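Call for Participants: Household Clothing Use Study

The Femix Institute for Consumer Research invites adult residents of Flurkville and Zekstead to take part in a study of how long everyday clothes are kept, how often they are worn, and where they go afterward.

Participants will keep a written record of 10 garments of their own choosing for 11 weeks. Each entry takes a few minutes. Two home interviews of one hour each are also required.
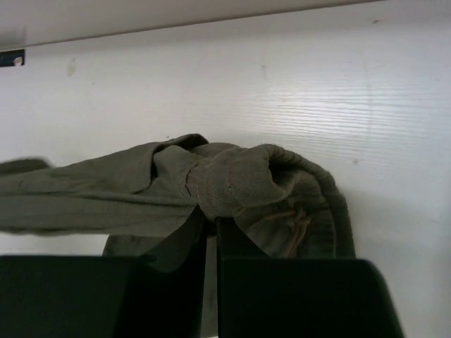

Soft, casual garments such as this olive-green one may be entered in the record.

Eligible applicants must be 18 or older, do laundry at home at least once a week, and be able to read and write in English. Only one person per household may enroll. Employees of clothing retailers are not eligible.

The Institute will enroll 120 households. Participants receive a stipend upon return of the completed record and may withdraw at any time. Names and addresses are stored separately from study data.

Application forms are available at the Institute's front desk and at the Zekstead Public Library. Completed forms must be received by Wednesday, September 25, 2024. Applicants will be notified by mail.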